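Planning the Equipment Budget for the Second Packing Bench

Posted 12/13/20 by Lorraine Waaka

Readers who followed the spring entries will recall that our group was asked to prepare a spending plan for automated bread handling at the Kabbaj site. The plan has now been submitted. I set out below how the figures were reached, as several colleagues at other bakeries have written to ask.

The starting point was the existing bench. It consists of one arm, one fixed camera, a white table and a control cabinet that we bought used from Lollance. The purchase price of the arm was well documented. The cost of everything around it was not, and my first draft understated it badly. Jianhua Qiu went back through the invoices and found that mounting plates, cables, guarding and spare fingertips had been charged to four separate accounts. Those items now have a line of their own.

We then asked what the second bench would be required to do. The answer from the production side was modest: place rolls in serving baskets, one at a time, without marking the crust, and take them out again on request. Speed was not a priority for the first year. That single decision removed the most expensive arm from the list and allowed us to consider the smaller Coleo unit, which has a shorter reach and a lower payload but is sufficient for bread.

Grippers took longer to settle. A roll with a ridged top offers an uneven surface, and suction was ruled out early for that reason. We have budgeted for two sets of soft fingers, with a replacement set to be ordered in May. Asnakech Araya asked that the fingers be priced as a consumable and charged to the operating budget, and I agree with her. They wear, and a plan that treats them as permanent will be wrong within months.

The baskets also deserve a mention. The braided rim stands up all the way around, so the fingers must come in from above and clear it on the way down. A roll set lengthwise against the left wall, as in the present layout, leaves little space on one side for a finger to enter. A narrower finger profile costs slightly more, and we have allowed for it.
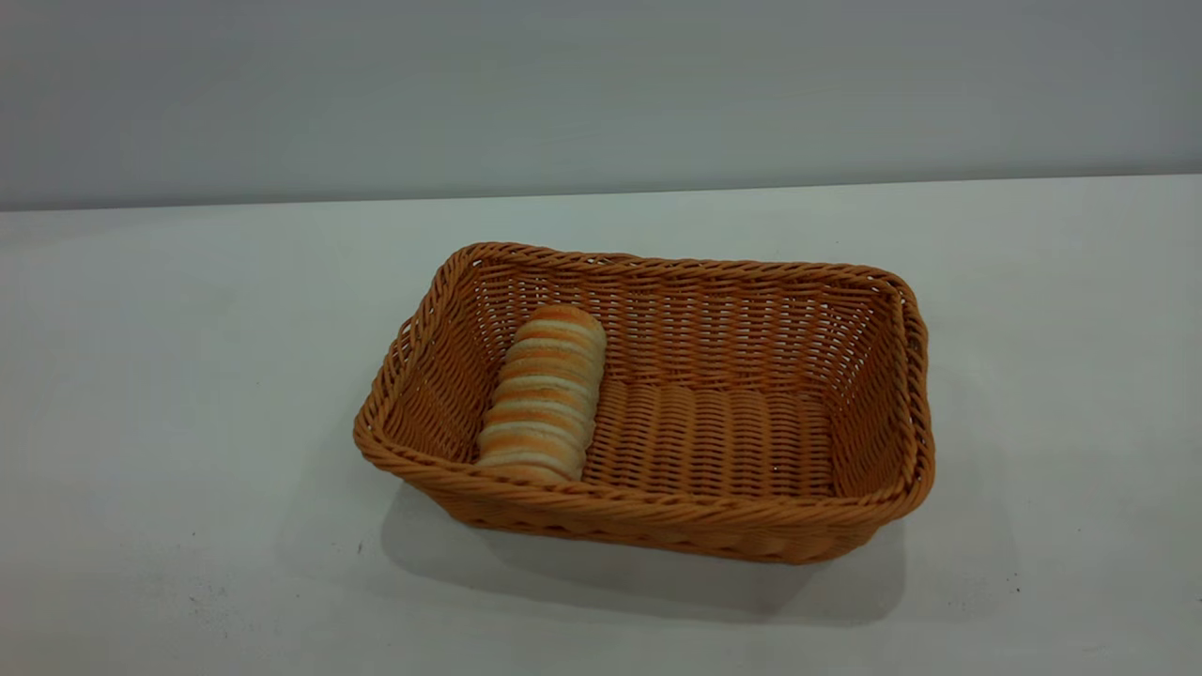 What the plan contains

The amounts below are in dollars and exclude the arm itself, which is to be leased.

Camera, lens and mount: 1137
Soft fingers, two sets: 1000
Table, guarding and lighting: 2000

The lease on the arm is quoted separately by Atarska and runs for 7 quarters. Ruoxi Ye has requested a clause that would let us exchange the unit for a longer model at the halfway point. We are awaiting a reply.

Items left out

Integration labor is not included. Hadi Sfeir will carry out the work within his existing hours, and his department has confirmed this in writing. Readers without such a colleague should expect to pay for it, and should ask for the quote before choosing the arm - ours came in late last time and held up the order.

I have also left out a conveyor. There was some support for one, but the rolls will be brought to the bench by hand for the foreseeable future, and a conveyor can be added to the same table if the guarding is ordered with a removable side panel. The panel is included in the amount given above.

Comments on the lease terms would be particularly welcome, as our experience has been almost entirely with outright purchase.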